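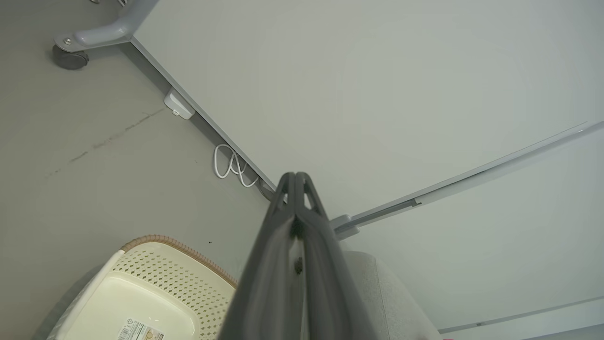
Wrist camera view, fingers closed, basket at left.

Ticket: Laundry pick policy – grasp score stays high on closed fingers
Project: Sterura
Site: Karnside laboratory
Component: Petchrat grasp scorer
Opened by: Barbara Zawadzka
Assigned to: Radek Dvořáček
Priority: Medium
Status: Resolved, monitoring

Summary
The grasp scorer estimates from the wrist image whether fabric is held between the fingers. The score is used to label training episodes for the paper's second experiment. On the sofa-to-basket task, the scorer returned "held" for frames in which the fingers were closed on nothing. Episodes labeled in this way enter the training set as successful grasps and cannot be used for the comparison with the Cladolar baseline.

Steps to reproduce
1. Load the current scorer checkpoint and the sofa-to-basket configuration.
2. Close the gripper fully with no garment present.
3. Record the score for 200 consecutive frames.
Expected: "not held" throughout.
Observed: "held" whenever the gray upholstery is close behind the fingertips. With only floor or wall panel behind the tips, the result is correct.

Log

Monday, 9:40, B. Zawadzka
Fault confirmed on both arms. Exposure settings match the values in the protocol. Restarting the camera driver has no effect. Labeling of new episodes is suspended until further notice.

Monday, 11:15, R. Dvořáček
Please attach the finger width readings for the affected frames. The scorer receives the image only, and I would like to know whether width alone separates the two cases.

Monday, 13:05, B. Zawadzka
Readings attached. Width separates the cases for thick bundles. It does not do so for a single layer of jersey fabric, where the reading is within sensor noise of fully closed. A width threshold would therefore discard valid grasps, and the thin-fabric condition is the one reported in the paper.

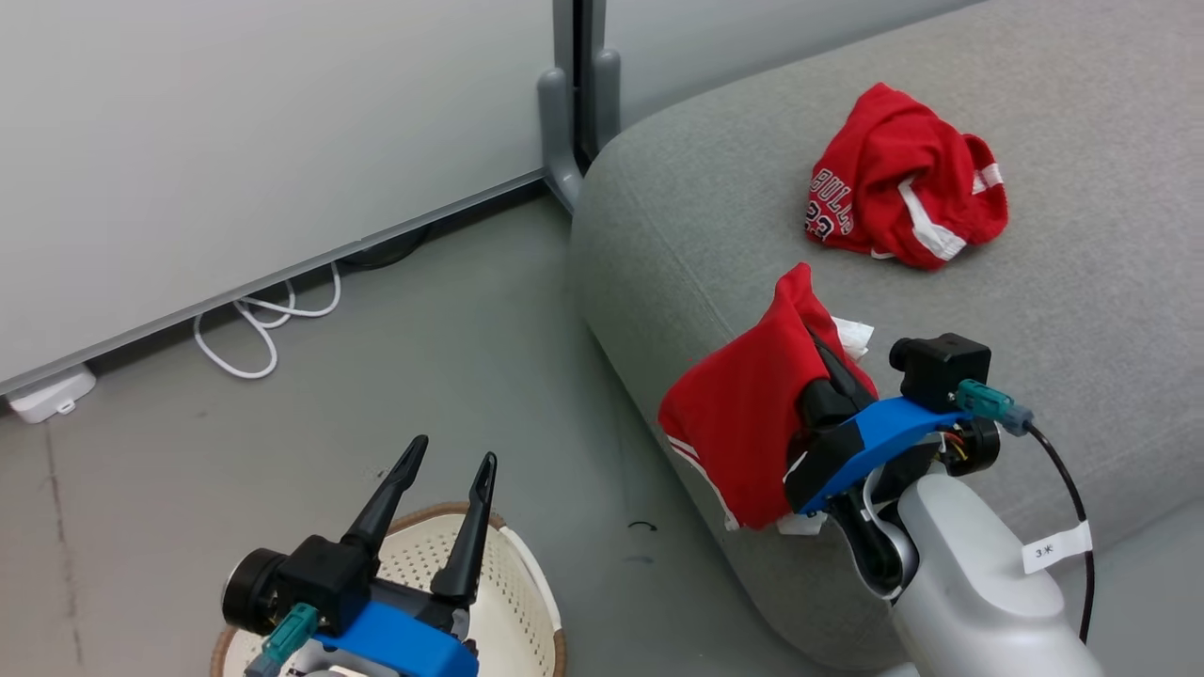

The garment set for this test is red with white trim, and it contrasts strongly with the gray sofa. The head view should consequently be sufficient to settle the label in most cases. I propose that the scorer be given the head image together with the wrist image, and that an episode be labeled "held" only if the two agree. Disagreements would go to manual review.

Tuesday, 10:20, R. Dvořáček
Agreed. The training set for the scorer contained up to 300 empty closures, all recorded over bare floor. It had no examples of closed fingers in front of upholstery. I have added such examples and retrained with both views. The new checkpoint is in the shared folder.

Tuesday, 15:50, B. Zawadzka
Test repeated with the new checkpoint for 200 frames on each arm. No false "held" result on the left arm. On the right arm, 11 frames were sent to manual review and all were correctly marked "not held" by the reviewer.

Resolution
Two-view scoring is now the default for Sterura. Episodes labeled with the earlier checkpoint are to be rescored before they are used in any table. The methods section should state that labels depend on agreement between views.

Open item
Gray garments have not been tested. A separate ticket is to be filed when the October garment set arrives.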